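Community Help > Pets > Cats
Print this page | E-mail to a friend
2 comments | 381 shares

Older cat has stopped using her box after our move. What should I try first?

Posted by branberg_attic

Hello everyone, and thank you in advance for reading, I know I go on a bit. We moved from a little house on Magalhães Street to a second-floor apartment in September, and my old girl Mimus (fourteen, gray, opinionated) was fine for the first couple of weeks. Then she started going on the bath mat. The vet has checked her over and her kidneys and bladder are fine, so it seems to be the apartment she objects to. The box is in the laundry closet next to the dryer, same litter as always, and I clean it every evening. Our new place is 800 square feet so I don't have a lot of spare corners! Should I move the box, change the litter, or just wait for her to settle? I feel awful for her.

hukska_mom

Oh, poor Mimus, and poor you! My first thought is the dryer. My Hukska (named for the lake where we found him) once got caught in the box when the spin cycle kicked in and he wouldn't set a paw in that room for months. Try a quiet spot where she can see the door and nothing bangs or buzzes. Don't move the box all in one go, though. Put a second one in the new place, leave the old one where it is, and let her pick. Once she's been using the new one for a couple of weeks you can take the first one away.

And wash that bath mat with an enzyme cleaner, or better still, put it up on a hook for now. If it still smells like a bathroom to her she'll keep treating it like one.

tworadiators

get a bigger box. worked for mine

pinelane70

I'd agree with the quiet corner, and I'd add that a cat her age may have sore hips, so look at how high she has to step to get in. A low front edge makes a world of difference. I'd also scoop morning and evening while she's making up her mind, and go easy on scented litter and scented liners, because what smells like a meadow to us can be a bit much for a cat. When you do the full change, use plain dish soap and warm water, rinse it well, and let it dry before you fill it again. 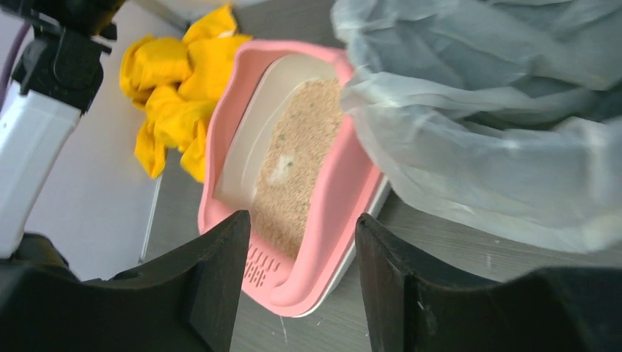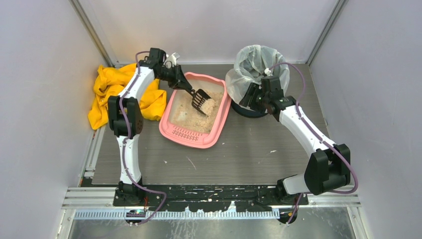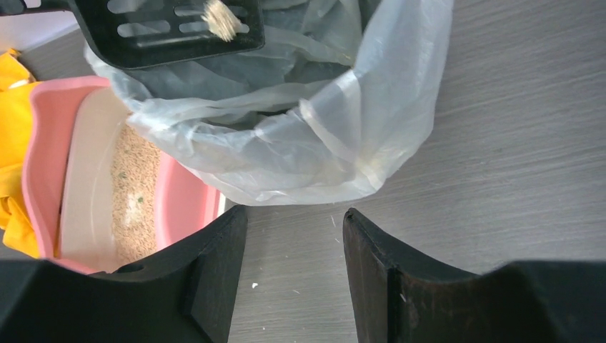 Filed under: Litter Boxes & Scooping

One more thing and then I'll let you go. Please don't scold her when you find a puddle, however tired you are. Mine used to hide behind the sofa if I so much as sighed, and it set us back every time. Sit with her in the evenings, keep her meals at the same hours you did in the old house, and give her an old blanket that hasn't been washed since the move. If she starts straining or going in and out of the box without doing anything, ring the vet again that same day, even with the good test results. Do let us know how she gets on!

Last updated: 04/06/2021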